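Olmedo demonstration set, status to 1/27/23
Prepared for Pravberg by Saranya Pillai

The plan called for 4,000 usable two-arm demonstrations by now. We have 2,596. I would not read much into either number. The target was set before anyone had watched an operator try to pick up a thin wrapper, and the total says nothing about how alike the recordings are.

Too many of them are alike. Operators settle into a habit in the first hour and repeat it, and the learner copies the habit. In our last check it did fine on layouts close to the recorded ones and poorly when we turned the packages. Flikora's progress score went up over the same period, which makes me trust the score less.

Snack packages are still the main task. They slide, they fold, and the wrist cameras lose them behind the fingers. Kamarul Hidayat has rewritten the operator sheet so that the starting layout changes every 30 recordings. I expect this to slow us down and I can't yet show that it helps.

Spending is on plan. We ask to hold back 7 operator days until the turned-package test has been repeated, and to drop the August total as a measure of progress.
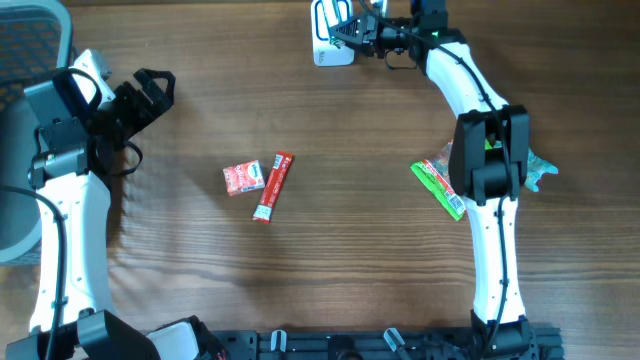 Lakshmi Kamath agrees about dropping the total but wants the layout changed far more often than every 30, and would release the operator days now.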